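The Long Goodbye of the Good Towel

Every household I have known well owns two kinds of towels. There are the ones people use, and there are the ones that hang on the rail looking expensive and must never, under any circumstances, meet a wet hand.

My grandmother's were peach. They had a satin band across the bottom and a monogram belonging to a cousin who had returned them after a canceled wedding. I dried my hands on one in second grade and was spoken to in the hallway.

I thought of that towel last December, when I drove out to Prornmont to see Lindalva Rangel. She has spent most of her working life deciding what becomes of the cloth other people are done with. Her shop sits behind a tire place on the road to Rallville. The sign says Bastos, after the man who sold her the building, and she has never changed it. A new sign costs money and everyone already calls her Mrs. Bastos.

"He was a terrible man," she said. "But it's a nice sign."

Rangel buys old linens by the pound. Sheets, tablecloths, bathrobes, the curtains from a motel in Maltemham that went under with its drapes still up. The best of it she mends and sells. The middling stuff goes to quilters, who arrive early and are ruthless. The rest becomes rags, and it is the rags that pay the electric bill.

I had assumed that a rag was simply what cloth turned into if you left it alone long enough. Rangel looked at me the way my grandmother had in the hallway. A rag, she explained, has to be chosen. Old cotton is best, washed until there is no argument left in it. Polyester pushes water around the counter and leaves it there. New terry sheds like a collie. Anything treated with fabric softener is a lost cause until it has been through several hot washes, and possibly after that.

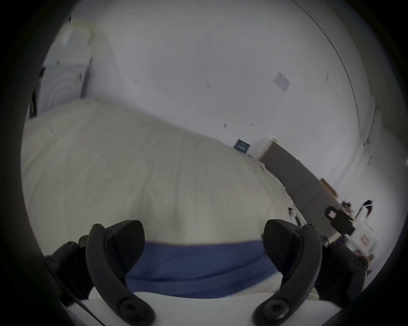 Blue cloth, with plenty of softness left in the folds.

The trade used to be enormous. Ragmen worked whole neighborhoods with a cart and a bell, and what they gathered went to paper mills, since good paper was made from linen and cotton long before anyone thought of feeding trees into the process. Your great-great-grandfather's shirt may well have ended up as somebody's property deed. Mine, judging by the family, more likely became a summons.

Then paper went over to wood, clothes got cheap, and the paper towel turned up to persuade us all that wiping a counter was something you did once per object. I buy them too. I have stood in a warehouse store beside a bale of paper towels the size of a loveseat and felt, briefly, like a man with his life in order.

Rangel's customers are mostly people who can't use the paper kind. Furniture finishers want lint-free cotton and will send back a box over one bad sleeve. Printers want it absorbent. Mechanics will take anything but complain about flannel with cartoons on it, though she says they complain less than they used to. In a good month she ships 1,340 pounds, most of it cut by hand at a table near the back door, where the light is decent and the radio gets only one station.

She let me try the cutting. You take off the hems first, then the buttons, which go in a jar. Then you find the grain and follow it. I wandered off the grain almost immediately and produced something the shape of Idaho.

"That one you can keep," she said.

What surprised me was how little sentiment she had about any of it. I had arrived with a few lines prepared about memory and fabric, and she wouldn't hold still for them. People bring in a dead husband's shirts and want to tell her about him, and she listens, and makes coffee. Then she checks the label for rayon.

She did own up to one exception. In a cabinet over the sink she has 4 tablecloths from her mother's house, white, with drawn-thread work along the edge. They have not been on a table in 9 years. I asked what she was saving them for.

"Company," she said.

I pointed out that I was company. She gave this some thought and handed me a paper napkin.

When I got home I went through our linen closet with what I hoped was a professional eye. It held beach towels from vacations nobody enjoyed and a fitted sheet for a bed we no longer own. At the very back, still folded in its gift ribbon, was a set of 3 hand towels we had been given when we married. They were thick, pale gray and handsome, and mostly synthetic. Rangel would have had them off the table in a second.

I hung one in the downstairs bathroom and told the family it was for use. My daughter washed her hands, looked at it, and dried them on her jeans.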